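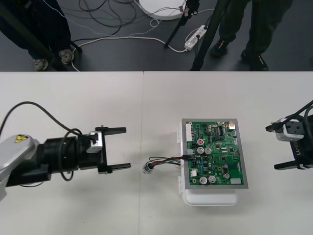
Femke De Graaf wrote in to say that the arms are the easy part of the quote, and that her shop got caught by everything sold separately. Our shop had the same trouble in February, and it is the reason I bought the Zatdale planner.

Search reviews Enter a keyword Go

Zatdale Cell Planner, reviewed 2018-04-21

Zatdale is a costing program for small robot cells. A license is $600. You pick a task, enter the arms you have been quoted for, and it builds a parts list with prices you can edit. I used it to plan a two-arm bench for plugging wire harnesses into circuit boards.

What it gets right

The list of extras is good. It asked about board fixtures, spare gripper fingers, cable management and power at the bench before it asked about the arms. Cables matter more than I had allowed for. On a two-arm job they loop off the wrists and need room to move, and the planner adds slack and mounting hardware for each arm.

It also makes you say what each arm is doing. For our task one gripper holds a connector by the edge of the board while the other works on the board itself. That meant two sets of fingers, and a fixture that lifts the board off the table. My own spreadsheet had one set and no fixture. With those lines filled in, the extras came to $2946, and I had budgeted $1000.

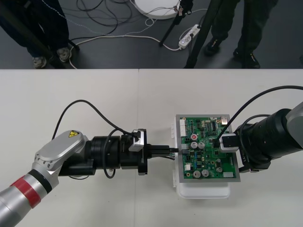

What it gets wrong

Labor is weak. There is a single box for setup hours and nothing for teaching a new board later. Sumeya Workneh built our estimate for that by hand, and we keep it in a separate file.

The parts list stops at 40 lines. We ran out and had to put all the power strips and stands on one line. Prices for fixtures were low compared with the quote we got from Rovden – I would type in your own numbers there.

Export is to a plain text file only. It opens fine, but the columns need fixing before you can send it to anyone.

Should you buy it?

If you are planning your first two-arm bench, yes. If you have already bought one and kept the invoices, those will give you most of the same list. I plan to use it again for the second bench, with the fixture prices changed.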